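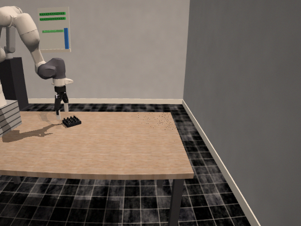 Wooden table, rectangular top

Water rings on a wood table – how do I get them out?

Posted by Shiela Magbanua, October 8, 2018

Have white rings on our dining table, 2 big ones and a bunch of little ones. Got it secondhand from a shop in Idthorpe, paid 40 for it, so no idea what the finish is. Tried wiping with a damp cloth, nothing. Family coming in December and I'd like it decent by then. Don't want to sand the whole thing. Any ideas??

oltunness_dad
White rings are usually just moisture stuck in the finish. Put a dry cotton cloth over it, iron on low, no steam, few seconds at a time. Lift and look. Keep going till it fades. Try a spot near the edge first – some finishes get soft and then you have a bigger problem. If the marks are black insted of white thats in the wood itself and the iron won't help.

Lagman864
mayo. leave it overnight. my mom swears by it

Shiela Macapagal
Second the iron but go slow. I was in a hurry and left a dull patch, had to rub paste wax over the whole top to even it out. Took 7 tries on the worst ring. Also let it sit a day before you wax, and get some coasters – the cork ones stick to the glass so I use felt. Did you try anything on teh small rings yet?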